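第5章　糸と結び目の話

ボタンつけが苦手です。いきなり私事ですみません。でもこの章を書くことになって、最初に思い出したのが、家庭科の時間に玉結びがどうしてもできなくて、隣の席の子にこっそり全部やってもらったことでした。そんな私がいまは結び目について教えているのですから、みなさんも安心して読み進めてください（たぶん大丈夫！）。

第4章では繊維をより合わせて糸にするところまでを見てきました。この章では、その糸を「留める」ことを考えます。靴ひも、荷造り、釣り、刺しゅう、それから手術の縫合。使う場面はばらばらですが、結び目がほどけないのは、どれも糸どうしの摩擦のおかげです。

5.1　並べて留める

布の端と端を合わせるとき、長い糸でずっと縫い続けるやり方と、ひと針ごとに結んで切るやり方があります。後者は手間がかかります。私も試しに200ミリの布を一針ずつ結んで留めてみたのですが、途中でお茶にしました。それでも、一か所が切れたとき隣まで一緒にゆるまないのは大きな強みで、外科ではこれを結節縫合と呼びます。

結び目は間隔をそろえること、糸の端を少し残して切ること。この二つは布でも同じです。

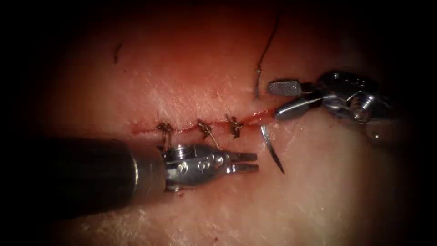
5.2　引く力と向き

本結びと縦結びの違いは、二回目に糸をどちら向きに回すかだけです。見た目はよく似ているのに、縦結びのほうはずるずる滑ります。友人のゾドワ・オーストハイゼン（Zodwa Oosthuizen）は帆船の索具を長くさわってきた人で、私の靴ひもを見るなり「縦だね」と言いました。三十年以上、毎朝まちがえていたわけです。

糸を引く向きも大事です。左右に同じだけ引けば結び目は平らに落ち着きますが、片方だけ強く引くと形が崩れて、ひと結びが二つ並んだような姿になり、滑りやすくなります。道具でつまんで結ぶ場合も理屈は変わりません。つまむ面に細かい凹凸があると、細い糸も逃げにくくなります。ただし強くつまみすぎると糸が傷むので、ほどほどに。 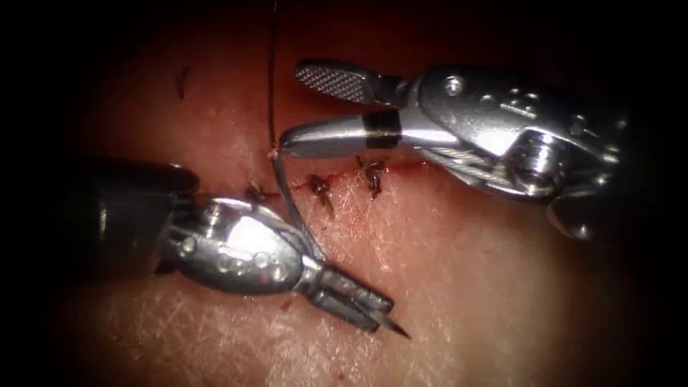
5.3　やってみよう

用意するもの
木綿の糸と、つるつるした化繊の糸を、それぞれ66センチくらい
太めの棒を1本

手順
1　木綿の糸を棒に回し、本結びで留める。
2　両端を軽く引き、結び目の形をノートに写す。
3　同じことを縦結びでもやる。
4　化繊の糸に替えて、1から3をくり返す。

化繊で縦結びにしたものは、引いている途中でほどけるかもしれません。そのときは、どちらの端から滑りはじめたかも書いておいてください。次の節でその記録を使います。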